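Can a Robot Tidy Your Room Yet?

By Ramiro Esteban

Think about the last time you put your toys away. You probably didn't think very hard. You saw a block on the floor, picked it up, and dropped it in the right box. If a sock was lying on top of it, you moved the sock first.

Many people would like a robot that can do the same thing. So far, you can't buy one. You can buy a robot that vacuums the floor, and some families have one that mows the lawn. Those robots do one job each, and they don't have hands. A robot that can walk into any bedroom and clean it up is still a long way off.

This page explains why.

What robots are already good at

Robots have worked in factories for a long time. They weld car doors, paint metal parts, and stack boxes. They are strong and they don't get tired. A factory robot can put a screw in the same spot all day long and miss by less than the width of a hair.

The trick is that everything in the factory is set up for the robot. The car door always arrives in the same place, turned the same way. The robot doesn't have to look for it. If you moved the door over by the length of your arm and didn't tell the robot, it would try to weld the air.

Your bedroom isn't set up for a robot. Things are in a different place every day. Some are soft, some are hard, and some are under the bed.

Three things you do without thinking

To put away one toy, you have to do three jobs.

The first job is seeing. Your eyes take in light, and your brain works out that the red thing is a block and the brown thing is the rug. A robot uses a camera. The camera sends the robot's computer a long list of numbers, and the computer has to work out from the numbers where one thing stops and the next one starts. Shadows make this harder. So do shiny things, and things that are partly hidden.

The second job is picking up. Your hand has skin that feels when something starts to slip, and you squeeze a little more before you even notice. Many robot hands are much simpler. Some have only two fingers that open and close, like a pair of kitchen tongs. The robot has to decide where to put the fingers before it closes them.

The third job is knowing where things go. You know that a book goes on the shelf and a banana peel goes in the trash. A robot doesn't know any of that until somebody teaches it.

Starting with something small

Since a whole bedroom is too hard, people who work on robots start with a small piece of the problem. Wooden blocks are a favorite. They don't bend or break, and they come in clear shapes and bright colors.

Suppose you want a robot to sort blocks by color. It has to find each block, tell red from green, and carry the block to the right place. Now suppose you want it to sort by shape instead. A red star and a green star go together, and color doesn't matter anymore. You could switch from one rule to the other in a second. The robot has to be programmed or trained for both.
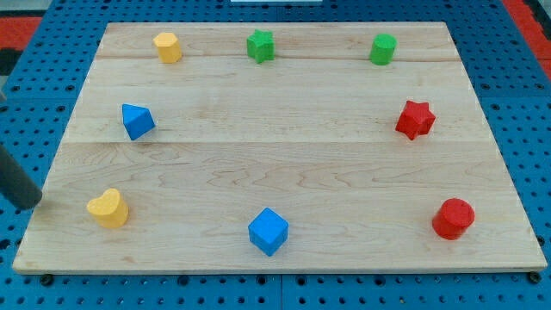 Eight blocks on a wooden board. Two of the shapes, the star and the cylinder, come in both red and green.

Some blocks are easier to grab than others. A cube has flat sides that face each other, so two fingers can press on it evenly. A cylinder is the same all the way around, so it doesn't matter which side the fingers come from. A star is harder. If the fingers land on the points, the block may turn or slide away. A heart has round parts and a pointed part, and the robot has to choose its spot with care.

Learning by trying

One way to teach a robot is to let it practice. At the Tresix workshop in Valderrama, a robot arm named Tumow spent most of January trying to pick up small objects from a table. It made 3902 tries. In 1737 of them, it picked up the object and held on to it. That is less than half.

Each try was saved, the good ones and the bad ones. The computer compared them to find out which kinds of grabs worked best. Tumow took around 45 seconds for each try. You could pick up a block in the time it takes to say your name.

What about other chores?

Folding laundry is very hard for a robot, because a shirt has a new shape every time you drop it. Washing dishes is hard because plates are slippery and glasses break. Setting a table is a little easier if the plates are always kept in the same place. Making a bed takes two long arms and a lot of pulling.

Stores have chores too. Somebody has to fill the shelves and put back the cereal box a shopper left next to the soup. Robots can roll down the aisles and look for empty spots, but a person usually does the filling.

Try it yourself

You will need a few blocks or small toys, a pair of kitchen tongs, a scarf, and a friend.

Put the toys on a table. Tie the scarf over your eyes and hold the tongs in one hand. Your friend is the camera. Your friend can say only "left," "right," "forward," "back," "down," and "close." Try to pick up one toy and put it in a bowl.

Then take off the scarf and try again with the tongs. Which toys are still hard to hold? Draw them and mark the places where the tongs worked best.

Words to know

Gripper: the part of a robot that holds things.
Sensor: a part that measures something, such as light or pressure.
Program: a set of steps for a computer to follow.

From the Skirkcombe Children's Science Pages, March 2018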